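Keeping your investment paperwork under control at home
Posted Jan 17, 2026 by Joni Kokkonen

A few readers wrote in after my post on household bills to ask what I do with the investment stuff - the fund statements, the distribution notices, the chunky booklets that arrive when you've bought a tiny parcel of something. So this is my system, such as it is. It lives in a kitchen cupboard next to the slow cooker and it has survived two house moves and a leaking dishwasher.

I'm not a financial adviser and won't be telling you what to buy. These are tips for looking after what you've already got.

Start with the pile
Get every bit of paper out of every drawer and put it on the table. Handbags and the glovebox too. The first time I did this I had 114 pieces of paper from one fund, going back to when I was still using my old surname, and most of them were duplicates of things I also had in my email. (I'd ticked both boxes on the form. Of course I had.)

Sort by who sent it first, and leave the dates until later. If you try to do both at once you'll run out of table. I use the good placemats as dividers, one for each fund or share registry, and a baking tray for anything I don't understand yet. The tray always fills up and that's fine, you'll come back to it with a cuppa.

What I keep and what goes
Purchase confirmations stay until I've sold the investment and for a good few years after that. When you sell units in a fund you need to know what they cost you, and hunting down an old purchase price is a rotten way to spend an evening. Annual tax statements stay as well, clipped to that year's return. I hang on to each finished year for five years after lodging, and if there's a sale in it, I check the current rules with my accountant before I bin anything.

Quarterly statements I keep only until the yearly one turns up and the numbers agree. Then they get shredded. Glossy updates from the fund manager get a read over breakfast and go straight in the recycling. Same with envelopes! My aunt Jarmila Gajdoš kept every envelope for years and her filing cabinet wouldn't shut.

Reinvested distributions, the sneaky ones
If your fund pays its distributions back in as extra units, every one of those is its own little purchase with its own date and price. I had no idea when I started. I thought I'd bought into my Ermont fund once. I'd bought into it 19 times.

Keep a running list. Mine is a plain exercise book with columns for date, dollars, unit price and units, and I fill in a line whenever a notice comes. Takes me less time than boiling the kettle. And remember you generally have to declare the distribution in that year's return even though you never saw the cash, so don't leave it off just for lack of a bank deposit to remind you.

Scan it while you're at it
I photograph each page on my phone in daylight, flat on the bench, with the lights off so there's no glare. Name the file with the year first, then the fund, then what it is, and they'll sort themselves into order. A file called "scan" followed by a string of numbers is no use to anybody at tax time. I keep one copy on the desktop in the study and one on a little drive in my sewing box.

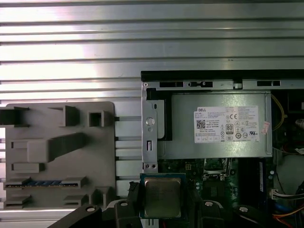
A square processor, with ribbed aluminium in the background

If you're scanning a really big backlog, do it in short bursts. I did one placemat a night with the radio on. Check the pages you've scanned before you shred the originals too - I lost the bottom line off a whole year of statements by having my thumb over it.

Fees: look for them with a highlighter
Pull out the last annual statement for each fund and highlight every dollar figure that's a fee or cost. Some are taken out before the return is worked out, so you won't see them leave your account, and they're often tucked in towards the back. Write the total on the front in pen.

Then put the fronts side by side. When I did this I found I was in four different funds and two of them held very nearly the same companies, with one charging a fair bit more. I'd always thought of myself as nicely spread out. Before you rush off and sell something, find out about exit costs and what tax you'd be up for, and sleep on it. I slept on mine for a month.

Overseas funds need an extra line
For funds that invest overseas I rule an extra column in the exercise book for foreign tax paid. It's on the yearly tax statement, usually as a very small number, and you may be able to claim an offset for it. I missed mine for years. Not a fortune, but it would have bought a decent roast.

Those funds do jump about a lot more as well, and a bad quarter on paper can give you a nasty turn when you open it standing at the letterbox. I now open all of mine in one sitting, with lunch. 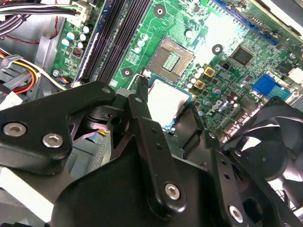 The yearly tidy-up
I do mine in September, once all the tax statements have come in. Some funds are slow with theirs, and if you lodge early you can end up having to amend the return, which I've done once and didn't enjoy. Things I go through:

- Is my address right with every registry? Dondgate was sending my mail to a flat I'd left.
- Is the bank account for distributions still open?
- Does each one have my tax file number?
- Am I still happy having the distributions reinvested?
- Has the exercise book got a line for every notice?

Passwords and the person who comes after you
A bit of a grim one, sorry. Somebody else in your house should know where all this is. I've got one sheet of paper with the name of each fund, the investor number and the phone number of the registry, and it sits in a sealed envelope with the will. No passwords on it. Those are in a password manager, and my sister Miroslava Hrnčiar knows how to get hold of the right people if she ever needs to. 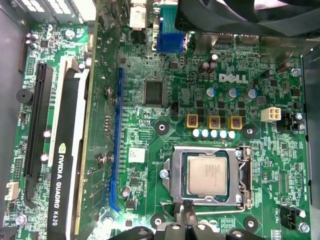 NVIDIA Quadro K620 in a Dell desktop

When somebody rings you
If you get a call about your investments out of the blue, hang up and ring back on the number printed on your own statement. Don't use a number they give you. I've stuck the right ones inside the pantry door, above the oven temperature chart. Same goes for emails with a link in them - I type the address in myself every time.

Next month I'm doing insurance renewals, so if you've got a good way of keeping track of the excess on each policy, pop it in the comments. Vendula, I haven't forgotten your question about joint accounts, I'm still waiting to hear back from the registry.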